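Kiltcombe's new library tables: 200 places, and a bill that keeps moving

2019-12-09

Kiltcombe council says its new reading room tables are "built for a generation of hard use". Readers who remember the last set, bought on much the same promise, may want to wait before they cheer.

The white-topped tables, supplied by Vestard, went into the main reading room at Dukley Road library over the past fortnight. The council says they give the building 200 study places, up from 156. What it has not said, despite being asked twice, is how wide each of those places is. The old oak-veneer tables sat six people in some comfort. Divide a long table into enough "places" on paper and you can get any number you like.

The bill is not much clearer. A report in August put the cost of each table at £2,317, including delivery and fitting. The latest papers give the same figure but list fitting as a separate item, with the sum "to be confirmed". Letay Negussie, the council's head of libraries, said the difference was "a matter of presentation" and that the total would be published in the new year.

She also defended the choice of colour. "White makes the room feel lighter, and people told us it was gloomy," she said. The survey she referred to had three questions, none of which mentioned tables.

Adhiambo Koech, who has run the Masanja homework club at the library for six years, is not convinced. Her group uses felt pens, glue and poster paint most afternoons. "I asked what takes ink off it and was sent a leaflet about chairs," she said. "I'd like someone to come and try it with a biro before we let forty children loose." 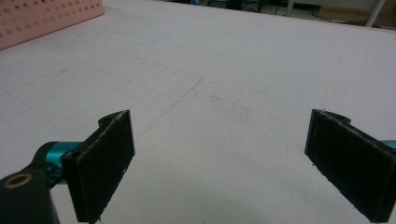 Size, at least, is hard to argue with. The council wanted one broad surface where large maps and bound newspapers could be opened out flat, and the old tables, with their raised middle strip, were no good for that. The white top runs on a long way without a divider in sight, and local history readers will probably be glad of it. Whether they will be glad to share it with a homework club is another matter – the timetable for the room has not been settled either.

The old tables are in storage at the depot. Ms Negussie said no decision had been made on selling them. The reading room keeps its usual hours until the Christmas closure.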